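Section 14: Setting up a film screening on the Kililell player

Read this section before you connect the player to the projector for the first time. It covers playback of feature films, trailers and song reels from a Videx disc or drive. For sound settings, see the section on speakers.

Before you start
Switch off the projector at the wall. The player must be set to region 2, or the film menu will not open.

1. Place the player on a flat shelf with its vents clear.
2. Plug the picture cable into the socket marked OUT 1.
3. Plug the other end into the projector and tighten both screws by hand.
4. Switch on the projector, then the player. Wait for the blue start screen.
5. Press MENU and choose Screening.

Note: Films with songs are often supplied in two parts, with an interval between them. To keep the interval, set Join Parts to OFF.

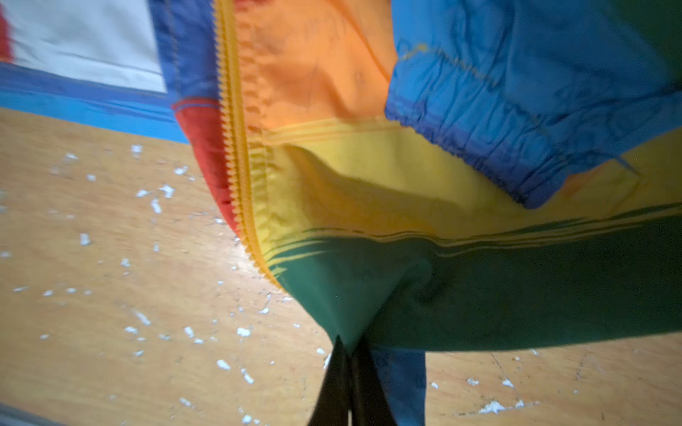 Dunbar wrote to us that on his player the second part started straight after the first, even with Join Parts set to OFF, and asked whether the disc was to blame. It was not. The setting is stored only when you press SAVE – leaving the menu with BACK returns it to ON.

Subtitles
6. Load the film and press SUB.
7. Choose a language with the arrow keys and press OK.
8. Play the opening titles and check that the bottom line of text is fully on the screen. If it is too low, press SUB again and hold the up arrow.

Caution: Do not change the subtitle language while a film is playing from a drive. Playback may stop and return to the first chapter.

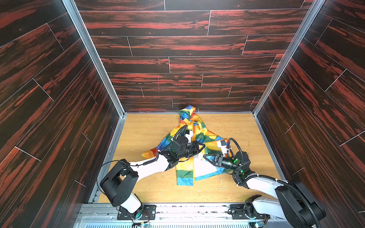
9. Set the picture shape. Most recent films use Wide. Silent films and early newsreels, such as the 1912 reel on the Donurthorpe test disc, need Full Height.
10. Press SAVE and wait for the tick.

If something goes wrong
Error 407 means the player cannot read the film file. Take out the disc, wipe it from the centre outwards with a dry cloth and load it again. If the error comes back, try another disc before you reset the player.

Picture but no sound: check that Mute is off – the red light on the front goes out.

This section was last revised on Friday, July 1, 2022. Players bought before the previous October show Screening under the Extras menu.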